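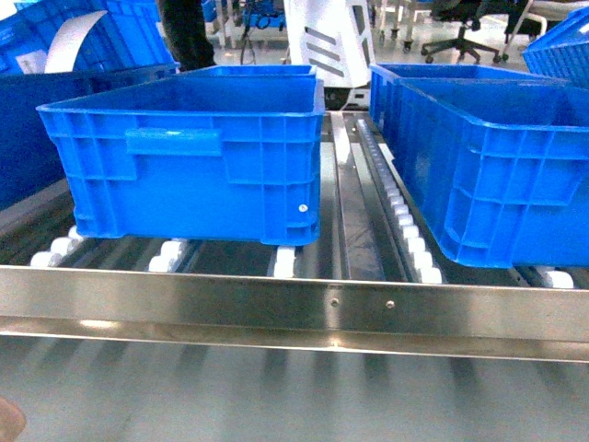 modier
Second-year mechatronics here. Our capstone is tote sorting on a roller conveyor and we have until November to get it reliable. I'm running 100 totes a day through it and still getting about 12 bad reads (argh!). Has anyone had luck spacing the crates with just a timer?

zirkstead
Timer's fine if your rollers run at a constant speed. Ours never did, so we put a photo eye at each end and got our weekends back.

ospina_k
Disagree, sorry mate. We did 2 photo eyes last year and the ribbed crate walls gave us false triggers all day long. I'd sort the lighting first, stainless rails throw glare everywhere.

zirkstead
That's your bracket height, not the ribs! Aim at the top rim.

modier
Bleddyn Prydderch (our supervisor) reckons glare too, so I'll try matte tape on the rail tonight. It's a 20 dollar roll, worth a go.

ospina_k
Post your numbers when you've got them, I'm keen to see if the colour of the tape matters.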